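Ticket: pose estimate flips on small spur gear
Project: Mostwood
Opened by: Nafula Kariuki
Assigned: Barrett Zamora
Status: open, patch in review

Nafula: The detector finds the gear fine, but the yaw jumps by one tooth between updates and the planner keeps throwing out its grasp. I replayed 127 logged approaches and got the jump in 23 of them. Cloth is gray, fingers are the red ones with the black grip pads.
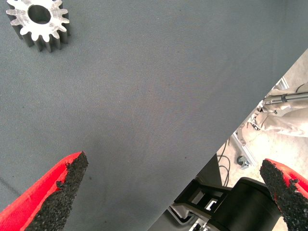 Same behavior with the filter window at 100 ms. Raising it to 1000 ms hides the jump but the arm feels asleep.

Barrett: Oh, I love this one! The teeth all look alike, so the solver has a bunch of equally good answers and picks a new one each time. Try symmetry_mode=cyclic and keep the last yaw as the seed.

Nafula: Trying it now. Does that also cover views with the plate and the bigger gear in them?
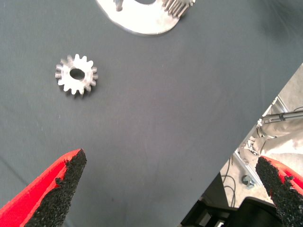 I ask as the mask sometimes grabs teeth from the wrong gear.

Barrett: Separate bug, and a fun one. Set max_part_radius in the part file and the big one should drop out before matching. Mei Blackwood has a branch for it, I'll link it once she pushes.

Nafula: Cyclic mode is in, replay queued. So excited to see those yaw plots!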